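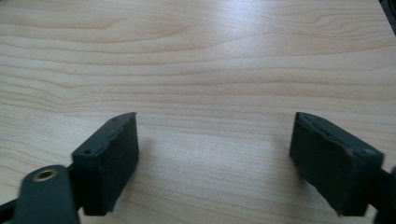 About Watusholm Tables

We make tables. Kitchen tables mostly, also desks, craft benches, the odd long one for a school dining hall. Pale tops, wavy grain, a bit of a sheen. That look is what people ring up for and it's most of what leaves the building.

Started in Holbridge, in half a unit behind the tyre place. Calum MacKinnon and Li-hua Yen, one van, one saw that tripped the lights. We've since got the other half of the unit. Same van.

What we do

Tops cut to size, or complete tables with legs on. You tell us the room, we tell you what will fit round the chairs. Standard heights plus a lower one for nurseries. Corners square or rounded, no extra charge either way. Edges always eased, so no sharp bits under your wrists.

Every top gets looked at by daylight before it goes. Big doors open, top on the trestles, walk round it. You see the swirls properly then, and any marks in the finish. If we're not happy it goes back on the bench.

Grain runs the long way unless you ask. Some people do ask. Nayeli Ochoa in the office will send you a photo of your own top before we fix the legs, so say then if you want it turned round. Much harder afterwards!

Who's here

Calum – cutting, deliveries, quotes when Li-hua is out
Li-hua – drawings and finishing
Eliseo Manríquez – legs, frames, anything metal
Audrey-Anne Dhillon – schools and nurseries, repairs
Nayeli – phones, orders, invoices

There are 8 of us in all, the rest are in the workshop and didn't want to be on the website.

Looking after your table

Damp cloth, then a dry one. Washing-up liquid is fine, scouring pads are not. Mats under hot pans please. Felt tip usually comes off if you get to it the same day, biro is a pain. Fine scratches show most where the light hits the top, near a window say, so lift things instead of dragging them. If one of the legs works loose, the key is taped underneath. Quarter turn, don't force it.

Bad scratch or a chip? Ring Audrey-Anne. She'll want a picture and the order number off your reciept.

The Jondico range

Our folding one. Same tops, lighter frame, goes flat against a wall. Halls and clubs like it. We've sold about 3000 since we brought it out and still make every one in Holbridge. The Chávez bench goes with it, seats three adults or four small children who get on.

Visiting

Showroom is the front of the workshop. It's small, expect sawdust. Weekdays, knock loudly if the saw is going. We're also having an open day on Sun 21 April, offcuts for sale by the door, cash is easiest. Bring your measurements, and measure the doorway aswell.

Samples

Free, 48 hours to post them out once you've asked. One per finish. Keep them, we don't need them back. Put it on the floor in the room where the table's going and look at it morning and evening before you order.

Phone is better than email. If it rings out try again after lunch.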